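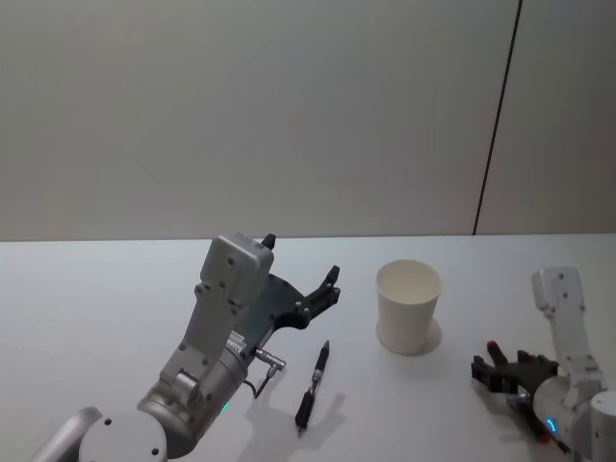

4.2 Loose pens and the cup as a storage point

The survey of shared work surfaces in Section 4.1 treated the desk as a whole. The present section deals with one small part of it: the pen that is left lying on the surface when a cup for pens stands within reach. The pen and cup pair was the most common arrangement recorded at both the Brosdale and Gemville sites, and it gave the clearest measure of what we call return distance, the straight-line gap between the nearest point of a loose pen and the rim of the nearest open container.

Return distance was taken by tape to the nearest centimetre. Pens under paper, inside notebooks or clipped to clothing were left out. A cup was accepted as a storage point if it already held a writing tool or if the users of the desk described it as the place where pens go. Drinking cups in use were not accepted, although paper cups put to a second use were, and these made up a fair share of the containers at Gemville.

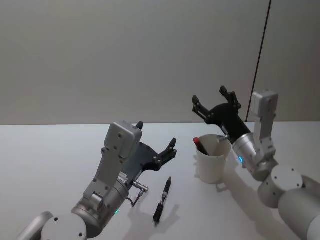

Section length: 3 min read

In total, 3570 pen positions were recorded over 11 months across desks used by 168 people. For each position the record gives the type of tool (ballpoint, pencil, marker), whether it was capped, the direction of the tip, and the contents of the container. The last item proved more useful than expected. A cup holding even a single marker, like the red-capped one in Figure 2, was read by users as a pen cup without any label. An empty cup of the same shape was often read as rubbish or as a drink that someone meant to come back to.

Tip direction was coded in four classes relative to the user's side of the desk: toward, away, across, and diagonal. Diagonal was by far the largest class. A pen put down in the middle of a task tends to keep something of the angle it had in the hand, and a clip on the barrel stops many pens from rolling out of that angle afterward. Pens without a clip were found more often against an obstacle — a keyboard, a wall, the base of a lamp — and were coded by where they had come to rest.

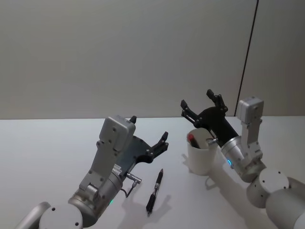
Figure 3. Black pen at a diagonal on a white tabletop, tip away from the near edge; white cup standing on the same surface.

Colour contrast was recorded as high, medium or low. A black pen on a white surface, as in Figure 3, is the plainest high-contrast case. We had assumed that high contrast would shorten the time a pen stayed loose, on the grounds that a visible object invites tidying. The effect was weak at Brosdale and absent at Gemville. Users at both sites reported seeing the pen well enough and leaving it where it was, as it would be wanted again shortly.

Cup form had a stronger effect. Tall, narrow cups held pens upright but tipped when only one heavy tool was placed in them. Light paper cups were the least stable of all and moved when a pen was dropped in from above. The desk trays supplied by Sultar were steady, but users had to look down to lay a pen in the groove, and the trays filled with clips and erasers within weeks. We therefore kept the cup as the reference container in the later trials and added a flat weight of about 11 grams to the base where the cup was paper.

The weighted cups were left in place without instructions. No change was made to the pens, and users remained free to move the cups. Most cups drifted toward the back of the desk, where they cleared space for writing but sat further from the hand. The gain in stability was partly offset by this longer reach, and the two effects could not be fully separated in the present data.
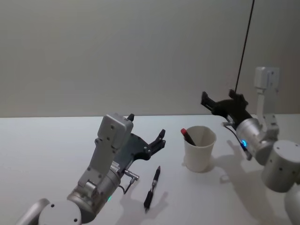 One user at Gemville objected that a loose pen is already put away if everyone at the desk knows where it is, and that a cup only adds a second place to look. The objection was entered in the comment field and has some support in the record. At desks with a single regular user, loose pens returned to much the same spot from one check to the next. At desks with several users the spot varied widely, and reports of missing pens rose with it.

For this reason the analysis in Section 4.3 splits the desks by number of users before comparing return distances. Loose position is coded there as "habitual" when the pen lies within a hand's width of its previous recorded place, and as "stray" otherwise. The scheme follows the El Fassi desk inventory, with the drawer classes removed and a separate class added for markers stored cap down.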